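Enddale Neighbors Board > House & Home > Old desktop: fix it or let it go?

nkuna_road_mom
Joined August 2018

Okay, settle an argument for me. Our family desktop is 11 years old and my husband wants it gone. I do the household budget on it, the kids do homework on it, and it has every photo from before we had decent phones. It takes forever to start up now, long enough that I go make toast. The shop by the library quoted me $97 to look it over and put in a solid state drive. He says that's $97 toward a new laptop. Who's right?

Todar
You are. A new drive is the best money you can spend on an old machine. I did my mother's last October and she thought I'd bought her a new computer!

Keabetswe Moodley
I'm with the husband, sorry. At that age it's the power supply next, then the fan, then something else. I kept feeding money to one of those for 2 years and I could've had a nice laptop out of it. Get the photos off tonight, whatever you decide.

nkuna_road_mom
Photos are copying as I type – it says 20 minutes left but it's been saying that for a while, lol.

Todar
Keabetswe, with respect, a power supply is cheap and comes out with a few screws. People throw away perfectly good computers over stuff like that. And a laptop you can barely open. When the battery goes you're back at the store.

Keabetswe Moodley
Sure, if you like doing that on a weekend. She didn't say she did.

Urby
I'd at least take the side panel off before paying anybody. Unplug it, lay it flat, and look for dust and loose cables. The memory sticks are easy to get to on most of the towers I've had, and used memory costs next to nothing. My old Dell, opened up:

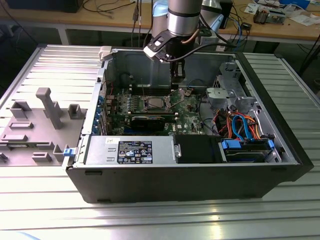
Busisiwe Coetzee
Does more memory even help if the slow part is starting up? I added some to mine and it was better with a lot of tabs open, but I still sat there waiting for the desktop to come up. The drive is what fixed that for me.

Urby
Fair point, drive first. Memory if there's anything left over.

nkuna_road_mom
So that's three for fixing and one for my husband. He wants it noted that he's read this and still disagrees. I'm going to ask the shop if they'll do it cheaper if I bring my own drive.

Keabetswe Moodley
Ask what they charge just to look, too. Mine kept that part even when I said no to the repair.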